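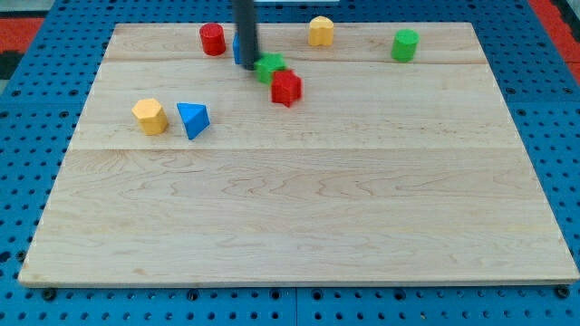
## 4. Preparing the board and the blocks

Before the first use, please read this section to the end. It takes little time and it saves the wood from scratches.

1. Put the board on a flat and firm surface. Press lightly on each corner. If one corner moves, turn the board a quarter and try again.
2. Wipe the board along the grain with a soft, dry cloth. The planks can differ a little in shade - it is normal for natural wood and it is not a fault.
3. Take the shapes out of the bag and check them against the card in the lid. The set has cylinders, stars and hearts among others.
4. Stand the cylinders on their flat base. The star can lie flat, with its outline facing up.
5. Leave a finger's width between neighbouring pieces, so that a child can take one without pushing the next.
6. Keep the near half of the board free. It is the place for sorting.

**Note:** The heart can stand upright, but it falls easily when somebody leans on the table. For the youngest children we advise to lay it down.

**Caution:** Do not wash the board under the tap. Water goes into the seams and the planks may bend. For sticky marks use a damp cloth, then dry at once.

**Caution:** Do not stand hot cups on the wood.

If a piece is missing or has a sharp edge, stop using the set and write to Dinesh Bhat at Lurora. Please give part number 851 and the colour of the piece.

Section last changed: May 25, 2021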